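# Rarnel Puts Two Hand-Held Grippers Through Their Paces

4 July 2023
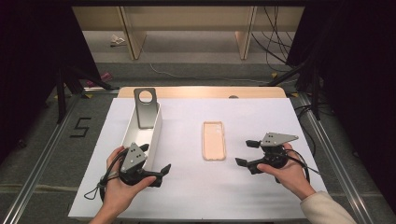

Rarnel has spent the past 19 days finding out which of two hand-held grippers is better at the sort of job most people do while on the phone. The contenders are the Masilport unit the lab has used since November and a newer one from Altetti, which costs more and comes with a thicker manual. Operators work them in pairs, one in each hand, and run through 24 household tasks. One of the less glamorous has a phone case lying flat in the middle of a white table and a gray metal stand upright in a long open box to the left. Both grippers have two black jaws and a gray triangular plate on top, so telling the brands apart at a glance is left as a test of character.

The lab plans 2000 recorded runs before it names a winner. So far Altetti leads on thin objects and Masilport leads on cable complaints, a category added in the first week at the operators' request. Wrist fatigue is a tie.

Owino, which is paying for the comparison, wants a gripper that can be learned in 70 minutes. The Altetti manual takes longer than that to read. Results will go to Owino first, and Rarnel says it will publish the full task list with them.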